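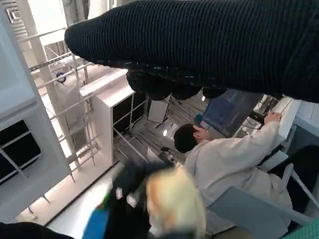

Chapter 4
Setting Up the Workspace

Most of the faults a home builder blames on software start with the layout of the room. A cable is too short, so the controller ends up on the floor. The screen faces away from the arm, so the person at the keyboard turns around every time something moves. Neither problem shows up in a parts list, and both can cost a weekend.

By the end of Chapter 3 you had a working gripper on the bench, driven by hand from a test script. In this chapter you will mount it, route its cabling, place the operator's station and carry out the first powered movements. You will not yet ask the arm to pick anything up. That work begins in Chapter 5.

4.1 What this chapter covers

We follow one build throughout. The Toma arm was put together by Silviu Gavrilă in a shared workshop in Sullthorpe, over 14 evenings, with parts bought new, parts bought used and a few cut on site. The total cost was $2,921, including a replacement for a shoulder motor that burned out in June. His build log is quoted where it helps. The final entry is dated 5/1/19, and the layout in this chapter is the one he was using by then.

Your room will be different. A garage has more floor than a spare bedroom but usually worse light, and a shared workshop has other people walking through it. Read the sections in order even if your space is already fixed - the measurements in 4.3 depend on choices made in 4.2.

4.2 The operator's station

The operator needs a chair, a monitor, an input device and a stop button. The stop button comes first. It must be within reach of the seated operator without leaning, and it must cut motor power directly. A stop command sent over the network is useful as well, but it does not replace the switch.

Place the desk outside the full reach of the arm. Work out that reach with the gripper fitted and whatever the gripper is likely to be holding. Builders often measure to the wrist and forget the rest. Gavrilă's log has this on the subject:

"Measured to the wrist plate, taped the floor, felt organized. Fitted the gripper and had to move the desk again. Add the fingers before you get the tape out."

The monitor may face any direction that suits the operator, provided the arm can be seen by looking up. If it can't, a second person should watch the arm during every powered test.

4.3 Cables

Run power and signal cables separately wherever there is space to do so. Where they must cross, cross them at right angles. Leave a service loop at each joint and check it by moving the unpowered arm slowly through its whole range. Look for three things: the cable should not pull tight, rub on an edge or hang where the gripper can catch it.

Label both ends of every cable before it goes in. The Toma build used a Skendex power supply and a Clatora motor controller, joined by a 13-wire harness, and the log records that 2 of those wires were swapped at one end for most of a month. The colour of the insulation was the same on both.

4.4 Before you switch on

Go through the following with the power off.

Mounting bolts tight and marked with paint pen.
Joint limits set in the controller and written on a card at the desk.
Stop button tested with a meter.
Floor tape down at full reach.
Speed limit set to the lowest value the controller accepts.

Keep the card. You will revise the joint limits in 4.6, once the arm has been run at low speed, and you will want the old numbers to compare against.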